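件名: Re: [ふね旅ML] Brotettiの夜の船について(イルカとアザラシ)
日付: 2月15日(水)
宛先: ふね旅メーリングリスト

皆様、こんにちは。いつもは読むだけの会員です。日本語は私の母語ではありませんので、おかしいところがありましたら、どうぞお許しください。辞書を使いながら書いています。

ご質問の港町の近くに長く住んでいて、両方の船に何度か乗りましたので、分かる範囲でお答えします。長くなりますので、引用の間に返事を入れます。

> 10月に夫婦でBrotettiへ行く予定です。目的は湾の入り口のアザラシと、
> できればイルカです。調べたところ、船の会社が二つあるようで、
> Jedenの大きい船と、Lambertの小さい船のどちらにするか迷っています。
> 乗られた方がいらっしゃいましたら、違いを教えていただけないでしょうか。

まず、大きさのことです。Jedenの船は双胴船で、二階に屋根のないデッキがあります。一階は室内で、窓が広く、売店があります。Lambertの船は屋根だけの船で、横は開いています。天気がいい日は気持ちがいいですが、風がある日はかなり冷えます。

見えるものは、基本的に同じです。二つの会社は同じ湾に行きます。ただし、順番が違います。Jedenは先に岬の外へ出て、イルカを探して、帰りにアザラシの岩へ寄ります。Lambertは反対で、先に岩に行きます。潮が満ちると岩が小さくなり、アザラシは海の中に入ってしまいます。ですから、会社を選ぶ前に、その日の潮の時刻を調べるほうがいいと私は思います。干潮が出航の時刻に近ければLambert、帰りの時刻に近ければJedenです。私の知り合いは皆、このやり方で選んでいます。

岩からの距離についても書いておきます。どちらの船も、岩の手前でエンジンを弱くして、それ以上は近づきません。これは湾の決まりです。「もっと近くへ行ってほしい」と船員に言うお客様がときどきいますが、聞いてもらえません。双眼鏡は必ずお持ちください。Jedenの売店で借りることもできます。保証金が1000円ほど(日本のお金に直して)必要で、返せば戻ります。ただ、数が少なく、早く乗った人が借りてしまいます。

> 夫が船酔いをします。揺れはどのくらいでしょうか。
> 大きい船のほうが揺れないと考えてよいですか。

これは難しい質問です。湾の中では、大きい船のほうが確かに静かです。しかし岬の外に出ると、双胴船は独特の揺れ方をします。前後ではなくて、左右に小さく、速く揺れます。私はこの揺れのほうが苦手です。妹は反対に、小さい船のほうで必ず気分が悪くなります。

ご主人様には、Jedenなら一階の後ろの席、できれば真ん中に近い列をお勧めします。二階の前の席は景色がとてもいいのですが、揺れは一番大きいです。Lambertの場合は席の選択がほとんどできません。乗った順に奥から座ります。薬は、港で飲むのでは遅いと思います。宿を出る前に飲んでください。港の薬局は昼に閉まる時間がありますので、日本からお持ちになるほうが安心です。

10月の海は、上旬と下旬でずいぶん違います。上旬はまだ夏の続きで、水も暖かく、夕方の船も毎日出ます。下旬になると北の風が来て、夕方の船は休みになる日が増えます。日程がまだ決まっていなければ、上旬をお選びください。それから、到着した次の日に予約を入れて、その後の一日を空けておくと、欠航になっても翌日に変えてもらえます。最後の日に予約をした人が、船を見ないで帰ることがよくあります。

> 料金が、会社のホームページと予約サイトで違っていて、
> どちらが正しいのか分かりません。夜の船はさらに別料金でしょうか。

この件は、地元の私たちも困っています。Jedenのホームページの料金には、港の利用料が入っていません。予約サイトの料金には入っています。先月、私が両親のために夕方の船を予約したとき、カードの明細では一人3195円でした。ホームページの数字より少し高いですが、窓口で利用料を払えば結局は同じになります。Lambertは現金だけで、予約は電話だけです。電話は英語が通じますが、昼の船が出ている間は誰も出ません。朝早くか、夕方にかけてください。

夜の船についてですが、「夜の船」という名前の券は、夏だけのものです。10月に売っているのは「夕方の船」です。日が沈む前に出て、暗くなってから戻ります。時間は3時間です。簡単な食べ物と温かい飲み物が一つ付きます。食べ物はパンとチーズと塩漬けの魚で、量は多くありません。夕食の代わりにはならないと思ってください。帰りに湾の奥で灯りを消して、少しの間止まることがあります。波に光る小さい生き物がいる晩だけです。これは船長が決めますので、頼んでも約束はしてもらえません。月のない晩のほうがよく見えます。

昼の船と夕方の船のどちらか一つなら、私は昼をお勧めします。アザラシが目的でしたら、光が大切です。夕方は岩の影が黒くなって、岩なのか動物なのか、慣れない人には分かりにくいです。イルカは夕方のほうが多いと船会社は書いていますが、私の経験では、あまり差がありません。

> Zenardに泊まろうと思っています。港までは歩けますか。

歩けません。これは地図で間違える方が多いです。Zenardは湾の向かい側の町で、地図では港のすぐ隣に見えますが、間に川の河口があり、橋は上流にしかありません。377番のバスに乗ってください。終点が船の港です。バス停の名前は「旧港」と「新港」があり、観光の船は旧港から出ます。新港は貨物と、島へ行く定期船の港です。終点は旧港ですので、最後まで乗っていれば間違えません。途中でたくさんの人が降りますが、それは市場に行く人たちです。

バスの切符は、運転手から買うこともできますが、お釣りが出ないことがあります。駅の横の売り場か、たばこ屋で先に買うのがいいです。往復で買えば、夕方の船の後の最終バスにも使えます。最終バスは船の到着を待ちません。船が遅れた場合はタクシーになります。港にタクシーはいませんので、船の売店の人に頼んで呼んでもらってください。私は一度、これを知らずに、寒い中を橋まで歩いたことがあります。大変でした。

宿については、Zenardの中でも川に近いほうは静かで、駅に近いほうは便利です。朝の市場を見たいなら川のほう、荷物が多いなら駅のほうがいいと思います。坂が多い町ですから、予約の前に、宿が坂の上か下かを聞いてください。私の両親は上の宿に泊まって、景色は喜びましたが、膝が痛くなりました。

> 服装は何を着ていけばよいでしょうか。

昼は長袖に薄い上着で足ります。海の上では、風を通さない上着をもう一枚お持ちください。夕方の船なら、帽子と手袋もあったほうがいいです。帽子はひもの付いたものか、深くかぶれるものにしてください。湾の中には、今までに飛んだ帽子がたくさん沈んでいると思います。

靴は底が滑らないものがいいです。Lambertの船は、乗るときに岸との間に隙間があって、船員が手を取ってくれます。スカートや長いコートは少し不便です。また、Lambertの船の座席は硬い板ですから、長く座るのが苦手な方は、小さい座布団のようなものをお持ちになると楽です。Jedenの一階は布張りの柔らかい席なので、必要ありません。二階の席はプラスチックで、朝は夜露がついていますから、タオルがあると便利です。 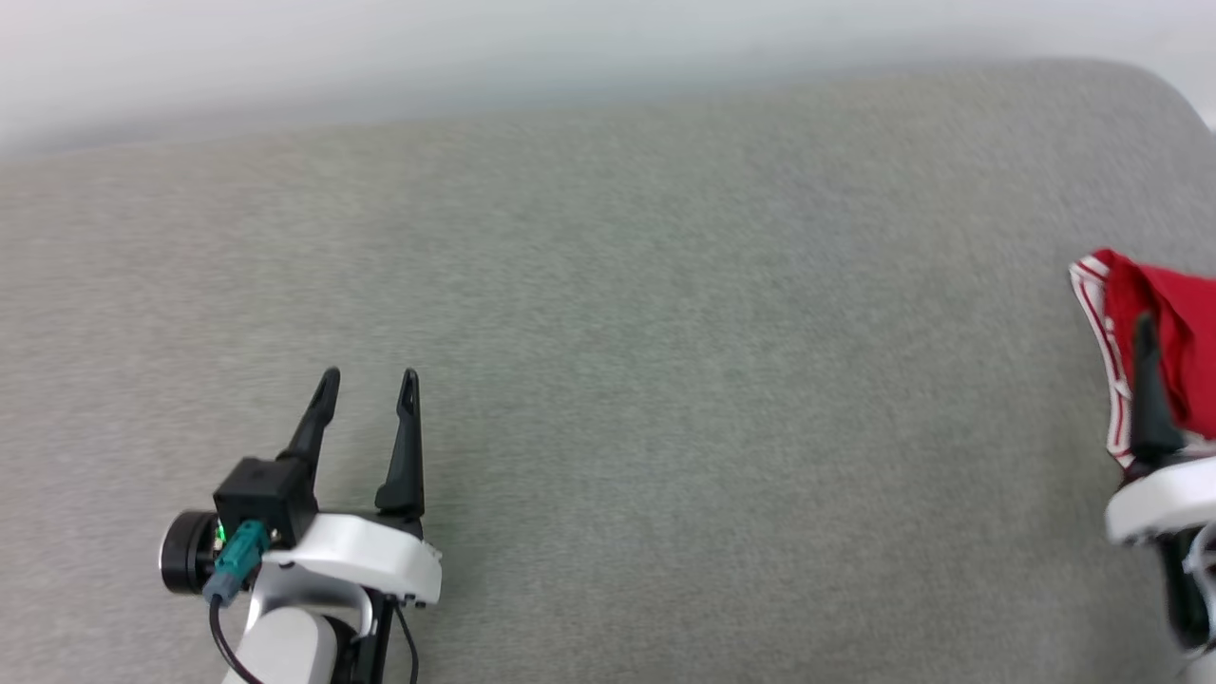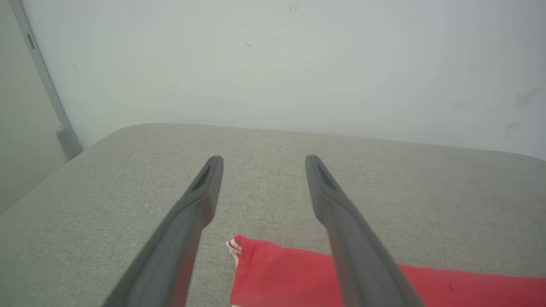
カメラのことも少し書きます。望遠のレンズは、昼なら役に立ちます。夕方は暗く、船も揺れますから、私の腕ではほとんど失敗します。フラッシュは岩の近くでは禁止です。携帯電話のライトが自動で光るように設定してある方は、乗る前に切っておいてください。船員に注意されると、本人も周りの人も気まずいです。

もう一つ、前のメールで別の会員の方が「Lambertは動物が見えなかったら料金を返してくれる」と書いていらっしゃいましたが、今は少し違うと思います。以前はお金で返してくれました。去年からは、次に乗れる券をくれるようになりました。券は同じ季節の間だけ使えます。旅行の方には、あまり意味がないかもしれません。Jedenは、アザラシもイルカも見えなかった日だけ、同じような券をくれます。鳥しか見えなかったときも、この券の対象になります。私は鳥も好きですから、少し残念な決まりです。

鳥が好きな方は、岬の灯台の下をよく見てください。秋は渡りの途中の海鳥が休んでいます。Jedenの船では案内の放送がありますが、ほとんどアザラシの話で、鳥のことは言いません。放送は三つの言葉でしますが、日本語はありません。乗るときに入り口で英語の小さい紙をくれますので、それを読めば放送と同じ内容が分かります。もらうのを忘れたら、売店にも置いてあります。

まとめて予約の順番を書きますと、私ならこうします。先に潮の時刻を調べます。次に、昼の船を到着の次の日に予約します。その後で宿を決めます。宿を先に決める方が多いですが、10月の上旬なら宿はまだ空いています。混むのは船のほうで、特に週末のJedenは早く満席になります。平日なら、前の日に旧港の窓口へ行っても買えることが多いです。

潮の時刻表は、Zenardの駅の案内所で無料でもらえます。出発の前に知りたい場合は、日にちを教えてくだされば、私が調べてこのメーリングリストに書きます。時刻表は季節ごとに出ますので、10月の分は夏の終わりまで待つ必要があります。

それから、欠航の知らせは朝、旧港の窓口の黒板に出ます。Jedenは電話番号を登録しておけばメッセージも来ますが、外国の番号には届かないことがありました。予約のときに宿の電話番号を書いておくと、宿に連絡が来ます。Lambertからは連絡が来ませんので、黒板を見に行くか、電話をしてください。

一つだけ、私にも分からないことがあります。今年から夕方の船の出る時刻が早くなるという話を市場で聞きましたが、二つの会社のどちらのことか、確かめられませんでした。最近乗られた方がいらっしゃいましたら、教えていただけるとうれしいです。

長い文章を読んでくださって、ありがとうございました。奥様もご主人様も、どうぞよいご旅行を。

Zenardの会員より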